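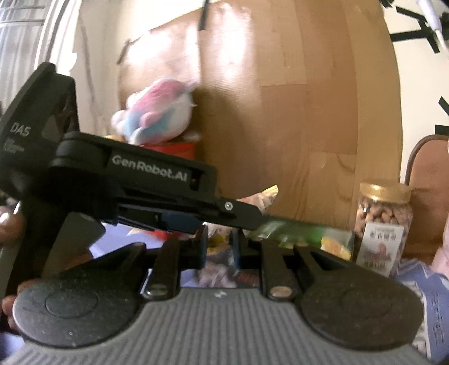
Natália Ondrejka does not write the software that moves a robot. She writes the part before it, which decides which pieces of a recording the robot is allowed to learn from. Her tool is called Rilleslow and she has worked on it at Priltier since February. When we spoke, she had a session from a crowded table open on her screen, with snack packets, a jar of nuts and a plush toy, and a second gripper reaching across the view. "This is a good test for me," she said. "The other gripper is black, mine is black, and they overlap. The program must know which fingers are its own."

The first version did not know. It looked for two dark fingers and accepted the pair it found first. "For one tool alone it was fine. With two people at the same table, the finger opening jumped from one value to another, and the planner learned from these jumps." Now Rilleslow uses the fact that the camera and its own gripper travel together. The own fingers stay near the same place in the view and only open and close. Everything else moves.

Of 1764 recordings in the last set, the old check let through all but 12. The new one is stricter, and her colleagues were not happy at first. "They asked me why I throw away so much. I do not throw away. I mark it, and the person who trains the policy can decide."

Transparent packaging is still difficult. The depth estimate goes through the plastic or stops at a reflection, and she has tried 3 ways to smooth it. None of them pleased her. The one she keeps comes from Ikance, an older library for tracking, and it is slow – a long session can take the whole lunch break.

I asked if a larger network would solve it. She thought for a while. "Maybe. But then I must explain its mistakes also, and now I can open the file and read the rule."

The next release will compare the clocks of 2 grippers, so that a handover can be stored as one event. The code for this is in a branch named Krajčí, and she is not yet ready to show it.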